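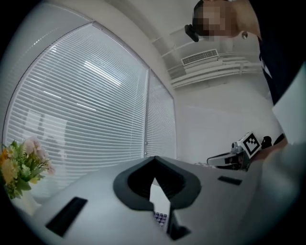
Closed blinds show dust far more than open ones do, and the daylight behind them makes it worse. White slats are the worst of all. The good news is that a window's worth can be done without taking anything down, and the vase of artificial flowers next to it can be done in the same session.

Work dry first. Start at the top of the window and close the slats fully one way. Wipe across each with a dry microfibre cloth, holding the far side steady with your other hand so the slat doesn't kink. Then tilt them the other way and do the backs. An old cotton sock over the hand works as well as anything sold for the job.

If there's grease or a grey film left, go over them again with a cloth wrung out in warm water and a drop of washing-up liquid. Wring it hard. Water runs to the cords and leaves a brown line that is very difficult to shift. Leave the slats half open until they dry.

Wide office windows take longer than you'd think. I had 80 slats to do in the back office at Giltonska and it took most of a morning, including the frame. Do the sill last.

If the ceiling has an air vent, do that before the blinds. Switch the system off and run the soft brush of the vacuum along the slots of the grille, never across them. Any pipes that run along the ceiling collect dust on top where it can't be seen from the floor – a long-handled duster bent to a hook will reach.

Artificial flowers should never go straight under the tap. Try this instead:

Take the bunch outside and blow the dust off with a hairdryer on its cool setting.

Dab one leaf at the back with a damp cloth and check for colour on it. Pale petals mark easily, and green dye sometimes bleeds.

If nothing comes off, wipe the leaves one at a time and dab the blossoms. Stand the stems apart to dry.

Wash the vase while it's empty. Dry rice and a little warm water, swirled round, will clean the bottom of a narrow one.

Once a month is enough for the dry wipe. I do the damp one in March and again before winter.

145 shares
3 comments

Ludger Böttcher
Kitchen tongs with a cloth round each arm, held on with elastic bands. Does both sides of the slat at once.

stirnis14
Does the sock work on wooden ones?

cuypers
Dry, yes. I wouldn't put water near them.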